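스티카리 시의회, 선거구 조정안 표결 연기… 재검표 요구는 기각

2018년 7월 18일
라민규 기자

스티카리 시의회가 내년 지방선거에 적용할 선거구 조정안의 표결을 다음 회기로 미뤘다. 시의회는 이날 본회의에서 세 시간 넘게 토론을 벌였으나 동부 쿠시크 지역의 경계를 어디에 둘지를 놓고 의견을 좁히지 못했다. 오메로비치 의장은 토론 종결 뒤 표결 연기 동의안을 상정했고, 동의안은 두 표 차로 가결됐다.

쟁점은 쿠시크 지역의 주민 1,395명을 어느 선거구에 넣느냐다. 현재 이들은 제3선거구에 속해 있다. 조정안은 이 가운데 강 동쪽에 사는 주민을 제2선거구로 옮기고 나머지는 그대로 두도록 했다. 조정안을 낸 다수파 의원들은 두 선거구의 유권자 수 차이가 너무 벌어져 경계를 손볼 수밖에 없다고 주장한다. 소수파는 쿠시크가 하나의 학군과 하나의 상수도 구역으로 묶여 있는데 이를 둘로 나누면 주민들이 시의회에 목소리를 내기 어려워진다고 맞섰다.

오메로비치 의장은 본회의에서 “경계선은 한 번 그으면 다음 인구 조사 때까지 바꾸기 어렵다”며 “몇 주 더 걸리더라도 주민 의견을 다시 듣는 편이 낫다고 판단했다”고 말했다. 의장은 다수파 소속이지만 연기 동의안에는 찬성표를 던졌다.

다수파 안에서는 불만이 나왔다. 카라 의원은 “공청회를 이미 두 차례 열었고 의견서도 모두 검토했다”며 “같은 이야기를 다시 듣기 위해 일정을 늦추는 것은 선거 준비를 하는 직원들에게 부담만 준다”고 했다. 카라 의원은 조정안의 초안을 작성한 의원 가운데 한 명이다.

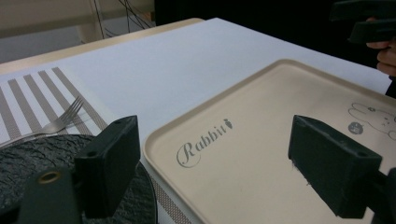 지난 5월 보궐선거 재검표 요구는 기각

시의회는 같은 날 5월 보궐선거 결과에 대한 재검표 요구도 다뤘다. 제3선거구 보궐선거에서 낙선한 후보 측은 개표 과정에서 우편투표 일부가 잘못 분류됐다며 시의회에 전면 재검표를 요청했다. 두 후보의 표 차는 110표였다.

시 선거사무소는 의회에 낸 보고서에서 우편투표 봉투와 수령 대장을 대조한 결과 수량이 일치했고, 분류 오류로 볼 만한 기록은 없었다고 밝혔다. 시 조례는 표 차가 일정 기준보다 작을 때만 자동 재검표를 하도록 정하고 있다. 이번 선거는 그 기준에 해당하지 않는다. 기준을 넘는 경우에는 요청한 쪽이 구체적인 오류를 입증할 자료를 내야 한다.

낙선 후보 측은 참관인 진술서 세 건을 자료로 제출했다. 진술서에는 개표 당일 저녁 우편투표함을 옮기는 동안 참관인이 잠시 자리를 비우도록 요구받았다는 내용이 담겼다. 선거사무소는 해당 시간에 투표함이 봉인된 상태였으며, 봉인 번호를 이동 전후로 기록한 문서가 남아 있다고 설명했다.

의회 법무 담당관은 진술서가 절차에 대한 불만을 담고 있으나 특정 투표지가 잘못 집계됐다는 내용은 없다고 보고했다. 시의회는 이를 받아들여 재검표 요구를 기각했다. 기각 결정에는 소수파 의원 일부도 찬성했다.

낙선 후보 측 대리인은 결정 직후 “참관인이 보지 못한 시간이 있었다는 사실 자체가 문제”라며 “법원에 판단을 구할지 검토하겠다”고 했다. 조례에 따르면 의회의 결정에 이의가 있는 당사자는 결정문을 받은 뒤 정해진 기간 안에 관할 법원에 소를 제기할 수 있다. 결정문은 아직 송달되지 않았다.

당선된 의원은 이미 임기를 시작했다. 소송이 제기되더라도 법원이 별도의 결정을 내리지 않는 한 의원직은 유지된다. 해당 의원은 이날 재검표 안건의 심의와 표결에 참여하지 않았다.
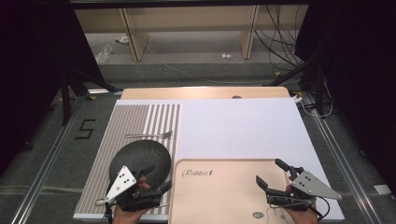 식탁 매트 위에 놓인 포크와 짙은 회색 접시.

참관 규정은 손보기로

재검표 요구와 별개로 의원들은 개표 참관 규정을 정비할 필요가 있다는 데에는 대체로 동의했다. 현행 규정은 참관인이 개표소 안에 머물 수 있다고만 적고 있을 뿐, 투표함을 다른 방으로 옮길 때 참관인이 따라갈 수 있는지는 정하지 않았다. 선거사무소는 그동안 현장 책임자의 판단에 맡겨 왔다고 밝혔다.

오메로비치 의장은 선거사무소에 개정안을 마련해 다음 회기 전까지 제출하도록 요청했다. 개정안에는 투표함을 이동할 때 각 후보 측 참관인을 한 명씩 동행하게 하고, 동행이 어려운 경우 그 사유를 서면으로 남기는 방안이 들어갈 것으로 보인다. 봉인 번호 기록지를 개표가 끝난 뒤 열람할 수 있게 하자는 제안도 나왔다.

카라 의원은 규정 정비에는 찬성하면서도 속도를 조절해야 한다고 했다. 그는 “개표소로 쓰는 건물마다 구조가 다르다”며 “복도가 좁은 곳에서는 동행 인원을 늘리는 것이 작업을 방해할 수 있으니 현장 직원의 의견을 먼저 들어야 한다”고 말했다.

소수파 의원들은 참관 규정 개정을 선거구 조정안보다 먼저 처리하자고 요구했다. 선거구가 어떻게 정해지든 개표 절차에 대한 신뢰가 먼저라는 것이다. 의사일정은 의장이 양측 대표와 협의해 정한다.
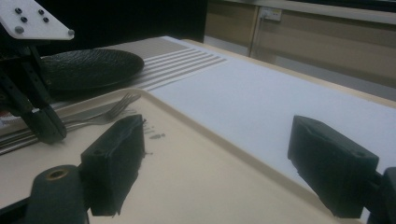

예산 문제도 남아 있다. 선거사무소는 참관인 동행을 의무화하면 개표 당일 안내 인력을 추가로 배치해야 한다고 의회에 알렸다. 올해 선거 예산은 이미 확정돼 추가 인력 비용은 예비비에서 충당하거나 내년 예산에 새로 반영해야 한다. 재정 담당 부서는 개정안이 나온 뒤에 비용을 산정하겠다고 밝혔다.

쿠시크 주민을 대상으로 한 추가 공청회는 다음 회기가 시작되기 전에 열린다. 장소와 시간은 시 홈페이지와 동네 게시판에 공고한다. 앞선 두 차례 공청회가 모두 평일 낮에 열려 직장인이 참석하기 어려웠다는 지적이 나온 만큼 이번에는 저녁 시간에 여는 방안이 검토되고 있다. 참석하지 못하는 주민은 서면으로 의견을 낼 수 있으며, 의견서는 시의회 사무국에서 우편이나 방문으로 접수한다.

본회의장 방청석에서는 쿠시크 주민 여러 명이 토론을 지켜봤다. 강 동쪽에 산다는 한 주민은 “아이 학교도 시장도 다 강 건너에 있는데 선거만 따로 하라니 이해하기 어렵다”고 말했다. 제2선거구에 산다는 다른 방청객은 생각이 달랐다. 그는 “우리 쪽 의원이 맡는 주민이 훨씬 적은 상태가 계속되는 것도 공평하지 않다”며 조정안대로 처리하기를 바란다고 했다.

두 선거구의 경계가 마지막으로 바뀐 것은 강 위에 새 다리가 놓이기 전이다. 당시에는 강 동쪽에 주택이 거의 없었고, 경계를 강으로 할지 도로로 할지를 두고 별다른 논란이 없었다. 이후 동쪽 강변에 주택 단지가 들어서면서 제3선거구의 유권자가 빠르게 늘었다. 다수파는 이 변화를 조정안의 근거로 들고 있다.

소수파가 내놓은 대안은 쿠시크를 제3선거구에 그대로 두고 남쪽 끝의 도로변 구역을 제2선거구로 넘기는 내용이다. 이 안은 쿠시크를 나누지 않지만, 선거사무소의 계산으로는 두 선거구의 유권자 수 차이를 줄이는 효과가 원래 안보다 작다. 시의회는 다음 회기에서 두 안을 함께 상정할지, 절충안을 따로 마련할지를 결정한다.

선거구 조정이 다음 회기에도 마무리되지 않으면 내년 지방선거는 현행 선거구대로 치러진다. 선거사무소는 후보 등록 안내문과 투표소 배치도를 만드는 데 시간이 필요하다며 가능한 한 이른 시기에 결론을 내 달라고 요청했다.

시의회 사무국은 이날 본회의 회의록과 재검표 요구에 관한 선거사무소 보고서를 의원들의 확인 절차가 끝나는 대로 공개한다. 참관인 진술서는 개인정보를 가린 뒤 열람할 수 있다.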